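Folding laundry with a pair of Grisby hand grippers: getting your first good recordings

If your Grisby kit came in the mail this week, welcome! I've had mine since October and laundry is still my favorite thing to teach with it. Clothes flop, stretch and hide their own corners, so you learn a lot about your grip very fast. This page takes you from a charged pair of grippers to a first batch of jeans demos you'd be happy to train on.

I'm assuming you've already paired both hands in the Punditz app and done the finger calibration. If you skipped calibration, go back and do it now. Five minutes, tops, and everything downstream depends on it.

Setting up

Pick a flat surface at hip height or a little lower. A bed works great, and so does a wide table with a sheet over it. Plain, light bedding makes dark denim much easier for the tracker to pick out.

Open the curtains, but record with the window off to one side of you. With the sun straight ahead, the exposure hunts around every time you lift something, and Punditz will flag half your takes.

Leave your normal stuff lying around. I tidied everything away for my first sessions and the policy I trained got confused the moment a pillow showed up.

Getting hold of the jeans

Start with the jeans flat, waistband away from you. Squeeze the trigger slowly until the fingers touch the fabric, then squeeze a bit more. Denim is thick, especially at the seams, and new users nearly always clamp too hard. You want enough pressure to lift, with no grinding.

Take the waistband with one hand and the lower part with the other. Pinch a small bite of cloth, no deeper than the fingertips. A deep bite feels safer but it drags a wad of fabric along when you let go. 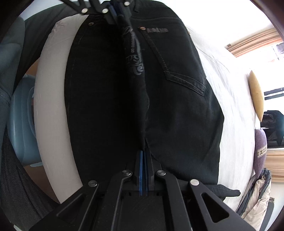
Once both hands have a hold, pull gently apart until the slack goes out of the cloth, then pause for a beat. That pause matters more than I expected! It gives the model a clean moment to learn from, and it gives you a chance to check that neither side is slipping.

Now bring the bottom hand up toward the waistband, lay it down, and open the fingers all the way before you back out. Half-open fingers catch on belt loops. Ask me how I know.

Recording a batch

Set the take limit in Punditz to 20 seconds. One fold should fit easily, and if it doesn't, you're probably fussing. Messy takes are fine to keep as long as you recover and finish the fold. Delete the ones where you gave up.

Turn the jeans over between takes, shift them left or right, bunch them up a little. I aim for 200 takes before training, split over a few evenings, and my wrists thank me for the split. Bianca Dumitrescu, who got me into this, swaps in a different pair every so often, and her results on unfamiliar pants are better than mine.

If the fingers start to slip

Wipe the finger strips with a damp cloth and let them dry. Denim sheds more lint than you'd think. If they still slip, raise the grip setting by 2 and try again - going higher in one jump makes the trigger feel stiff.

Next up: towels, which are much easier, and then fitted sheets, which are not.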